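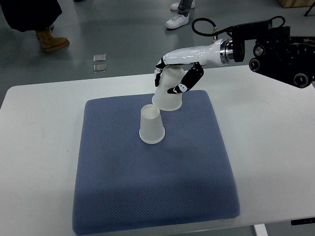 Home Docs Data Issues Licence

# Clulov Cup Stacking Set

Version 2, 11 June 2020
Maintainer: Kirsten Lemieux
Annotation: Ida Ackermann

## Summary

Records of a table-top stacking task using plain plastic cups. The cups are frosted, translucent and white, wider at the rim than at the base. They are stacked upside down, one over the other, on a square blue cushion placed on a white table. The set holds 672 records from 2 sites, Mollau and Sultthorpe.

## Materials

- Cups: matching, unprinted, with a raised rim around the closed base. Do not mix with clear or coloured cups; the nesting depth differs.
- Cushion: thick, slate blue, fine textured cover, rounded edges. The cover must be pulled flat before each record.
- Table: white top.

The cushion gives under load. A cup set down off-centre may lean once the next is added, so the lean field should be filled in even when the stack stays up.

## Task

1. Place the first cup on the cushion, rim down.
2. Bring the second cup over it, open end down.
3. Lower until the rims sit close together, then let go.
4. Leave the stack alone for 6 seconds before closing the record.

Tilt on approach is allowed. A second attempt within the same record is not; open a new one.

## Fields

record_id: integer, unique across both sites
site: mollau or sultthorpe
start_zone: cushion zone of the first cup (front, middle, back)
tilt: none, slight, strong
contact: first point of contact (rim, side, none seen)
lean: yes, no, unclear
result: nested, resting, fallen

"Resting" means the upper cup is supported by the lower one but has not gone down over it. Kowalchuk's earlier sheets used "half" for the same state. These have been converted.

## Known problems

- Edges are hard to judge where two cups overlap. The plastic lets light through and the inner rim shows only as a darker band. Around a tenth of the contact labels are marked low confidence.
- start_zone was judged by eye at Mollau and with a card template at Sultthorpe. Do not compare zones between sites.
- Shadows on the cushion are faint and should not be used to estimate cup height.

## Changes

v2: lean field added, duplicate ids removed.
v1: first internal release.

Corrections go to Kirsten Lemieux through the Issues page, with the record_id in the title.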